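23 March 2019
Notebook, serving bench. Carrying on from the page with the coffee ring

Plating and scooping again. Pretend food is paper today, the foam pieces are out of favor (crumbs everywhere, and they squeak). Paper wads up nicely and holds a heap better than I figured. Downside, it's so light that anything you do to it too fast sends it over the edge.

Weighed what I could before starting. Wotora plate 612 g, written on the underside in marker now so we can quit re-weighing it. Spatula didn't get weighed, the scale went to sleep and I was already set up. Do that next time. Full bin of serving pieces is 982 g with the lid, without the lid I forgot.

First thing was the big oval scoop, the green-gray one with the ridged rim. Like it more than I thought I would. The head is shallow but wide and paper sits in there without much fuss. Handle is slick. Shiny plastic all the way down, no texture where you'd want to hold on. Holding it right up under the neck, where it flares, is way better than holding it low. Low down the head wants to tip to one side as soon as there is a load off center. Write that on the card: HOLD AT NECK. 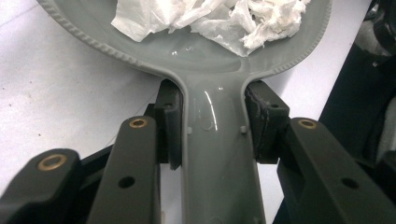
Does the tissue need to be changed between runs? Change it when it has gone flat and stopped springing back, otherwise fluff it up by hand and keep going.

Same sheet folded neatly is no good btw. It slides as one piece. Needs to be wadded, with real creases, then it behaves sort of like a pile of noodles or salad. Two sheets together is a decent size of heap for the oval scoop, three and it's over the rim. Kept the used ones in the Distar box by the door, do not throw out, they're better after a few goes.

Scoop to plate: tip from the side, slow, head low over the plate. Tipping from the front tip of the oval looks tidier but the paper hangs up on the rim and then drops all at once. Tried it both ways enough to be sure I prefer the side. Also tried a tiny shake at the end. Don't. The shake takes it off the plate.

Then spatula. Thinking of this as turning and tidying, not scooping, paper is hopeless to scoop with a flat blade unless you have something to push it against. Pushing against the plate rim sort of works. Coming in flat works better than coming in steep, steep just shoves the heap along the plate. I want a rule for how far under the heap the blade should go before lifting, right now its by feel and my feel changed after lunch.

Order that seems to make sense for the next round:
clear the board, plate in the middle
heap on plate, fluffed
spatula under from the near side
lift, turn, set back down
tidy the edge of the heap
scoop comes in only at the end for seconds

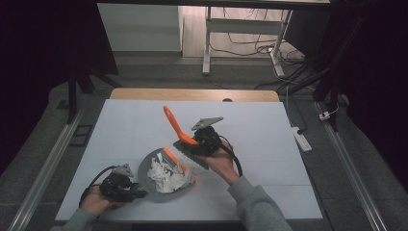

Color is the thing I keep coming back to with the serving pieces. The Agarwal set was all one shade, and half the time I could not tell at a glance what was food, what was tool and what was plate. Asked for mixed colors in the reorder and got told to pick from what's on the shelf. Fine. The orange handle is easy to find on the white board, so that spatula stays in the main set. White paper on the dark plate also reads well, and the orange-and-white striped bit in with it gives you something to keep your eye on while the heap gets turned. I would like more striped bits. Would not want white paper on a white plate, ever, we did that once and the notes from it are useless.

Onton quote for a new lot of plates and scoops came to 900 with shipping, which is too much for what it is. Asking again in April when the budget line resets. Meanwhile the 2 spare scoops in the drawer are fine, one has a scuffed rim but that doesn't matter for paper.

Stuff to fix / not forget:
weigh the spatula
weigh the bin WITHOUT the lid
label for neck hold, stick it on the card not on the handle, tape makes the handle sticky and then it's a differnt handle
more striped pieces, cut them small, palm size or less
tape under one corner of the board, it slid a hair when I leaned on it
plate has a faint ring underneath from something, wash it

Stopped when the heap was more fluff than paper. Plate rinsed, marker on the underside survived it. Scoop and spatula back in the bin, lid on.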